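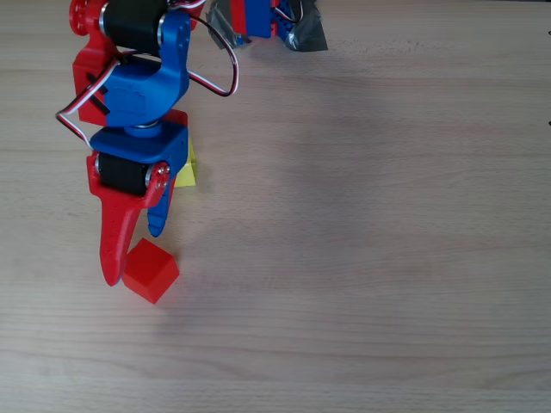
Minutes – Working group on machines for house and shop chores

Date: 9/11/23
Place: Poststead, back meeting room
Present: Agnes Kerr (chair), Indira Varghese, Callum Guthrie, Keir Munro
Minutes taken by: Szu-yu Chow

1. Minutes of the last meeting

Accepted with one correction. Under item 3, "shelf filling" should be "shelf facing". Callum explained that these are different tasks in the Mirkent store, and the second one is much harder for a machine.

2. Small arm with printed parts

Indira reported on the work with the red cube. The task is to take the cube from the table and put it in another place. She considers it the smallest possible form of clearing a table. Agnes asked if we may already call it a chore. Indira answered no. A cube has flat sides and it does not break, and a cup with a spoon inside is a different matter.

Keir does not like that other parts of the arm can come between the viewer and an object on the table. He asked that this is written down as an open question. Callum would like to see the same test with the objects closer together, as they stand on a real kitchen table.

The fixing with gray duct tape was discussed for a longer time than planned. Keir wants clamps. Indira is satisfied with tape as long as the table stays the same. No decision.

3. Folding of towels

Keir visited the Druvov laundry in May. The staff there told him they would welcome help with carrying and sorting, but they prefer to fold by themselves. Agnes found this useful, because our list has folding in the first position. It was agreed to move it down.

4. Shop floor

Callum asked the store manager in Mirkent which jobs she would give away first. She named two: bringing back empty boxes and wiping the floor near the entrance. The group thinks that the floor is possible today with a bought machine. The boxes are not, in our opinion – they come in too many shapes, and some are torn.

5. Report for Carnegie

The report must answer the question "can machines do it yet" for each chore. Szu-yu proposed to use only three answers: yes, with help, no. Agnes agreed. Indira was against, as "with help" can mean almost everything. She will write a short text on what kind of help is meant.

6. Actions

Indira: text on "with help"; plan for a cup test.
Callum: photos of the boxes in Mirkent.
Keir: price for clamps.
Szu-yu: new order of the chore list.

Next meeting in the same room. Agnes will send the time by mail.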